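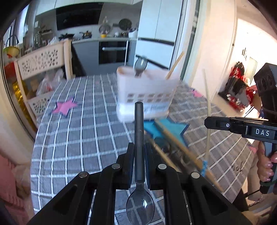 Fig. 1. Table with white utensil caddy and felt stars.

Week 6: The Table as Text
Introduction to Domestic Material Culture
Notes for Thu 26 April. Lecturer: Carmela Pellegrini

Housekeeping first. The reading for this week was the Bhattacharjee chapter on cutlery and class, and judging by the download log most of you are saving it for a special occasion. It is short. It has diagrams. Please read it before the tutorial, where Bart Van den Broek will be asking questions and is known to wait a very long time for answers.

1. Where we got to

Last week we left the medieval diner with a knife, a spoon if he was lucky, and a slab of stale bread in place of a plate. You brought your own knife to dinner. The host supplied the food and, one hoped, the good behaviour. The fork existed but was regarded across much of Europe as an affectation for people with something wrong with their fingers.

This week: how the table filled up, and how it emptied out again.

2. Service à la française and service à la russe

Two terms you need for the essay, so spell them correctly.

Service à la française puts many dishes on the table at once. Guests help themselves and their neighbours. It looks magnificent and everything is lukewarm. If the dish you want is at the other end, you eat what is near you and pretend to have wanted it all along.

Service à la russe brings dishes out in sequence, portioned, usually by servants. It takes hold in western Europe over the nineteenth century. The food arrives hot, but there is now a large bare patch in the middle of the table, and the Victorians could not leave a bare patch alone. Enter the epergne, the fruit pyramid and the fern.

Sequence also means specialisation. Once courses come one at a time, each can have its own implement, and manufacturers were generous with suggestions. Asparagus tongs, ice cream forks, grape scissors. The Brandano trade catalogue in your course pack lists 3566 separate items of flatware and serving ware. Students always ask whether anyone owned the lot. We have no evidence that anyone did, though I have met a few collectors who were giving it a red hot go.

3. Cutlery as examination

The standard argument is that the crowded place setting worked as a test. People raised with it passed without noticing they had sat it. Everyone else bought an etiquette manual, and the manuals sold very well.

I find this persuasive up to a point. Bhattacharjee's objection is that most households never owned more than a basic set, and that historians have been dazzled by silver because silver survives and gets catalogued. Tin spoons got bent, lent to the kids for digging, and chucked out. See the Skotudlow inventories (course pack, section 2), where the commonest entry by a long way is "spoons, sundry". Whole dissertations have foundered on "sundry".

4. The informal table

After the First World War the servants leave for better paid work, and the middle-class table has to be set and cleared by the people eating at it. Enthusiasm for grape scissors falls away sharply.

Things to watch for in the twentieth century:

Stainless steel, which needs no polishing and so removes one of the great wet-afternoon chores.
Plastics, which bring colour to the table, and later a fair bit of guilt.
The kitchen table, formerly for work, now for meals, homework, bills and arguments.
Self-service storage. Utensils leave the sideboard drawer and stand upright in a jar or caddy, handles up, take what you need. You could call this service à la française for the spoons, and one student does every year.

The Pralamgate oral histories are very good on all this. Listen especially to the interview about the "good tablecloth", which came out for the priest, the doctor and Christmas, and lived the rest of its life in a drawer in tissue paper.

5. For the tutorial

Choose one table you know well. Write 600 words on what is kept on it permanently, who put it there, and what has to be moved before anyone can eat. No photographs, please; I want you to do the looking. Grandmothers are a permitted source and should be cited properly.

The essay is marked out of 100 and the question sheet is up on the course page. Extensions go through Bart.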